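Cornside Diplomatic Archive opens its doors with 70 recorded memoirs

November 2018

The Cornside Diplomatic Archive is now open to readers, bringing together 70 recorded memoirs by retired ambassadors, consuls, cipher clerks, drivers and embassy spouses. It is the first collection of its kind in the region, and we could not be happier to see it on the shelves at last!

The recordings were made over 2 years by the Mollel Fellowship, a small society of former foreign service staff. Many of the speakers had never told their stories outside the family. One describes typing a trade agreement by torchlight during a power cut, with both delegations waiting in the corridor. Another was sent to her first posting with a single suitcase and the wrong visa, and stayed for nine years.

"My father kept his letters in a biscuit tin, and I grew up thinking every family had one," said Beatrice Muriithi, who led the interviews. "People brought us tins, shoeboxes, menus from state dinners, a seating plan with three names crossed out. We recorded everything they wanted to say about them, and some of those afternoons ran well into the evening."
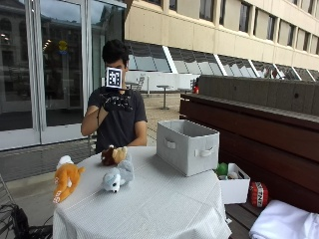 Retired ambassador Josphat Khaemba gave the longest memoir in the collection. It runs through four postings and a good deal of bad weather, and includes a lovely passage on the cooks and gardeners who taught him the local language faster than his tutor could.

"I was asked about treaties and I kept talking about people," he said. "I hope readers will forgive me – they were much better company."

Written transcripts have been prepared by Nafula Rotich and Lautaro Palma, with notes on place names that have changed since the events described. Most speakers have also agreed to let their voices be heard in the listening room.

The archive is on the first floor of Trernia House and is free to use. Readers should book a desk in advance, and school groups are very welcome. A second round of interviews begins in June, and former staff of any grade, from any mission, are warmly invited to take part.

Press enquiries: Salamatu Adeyemi, Cornside Diplomatic Archive, Trernia House.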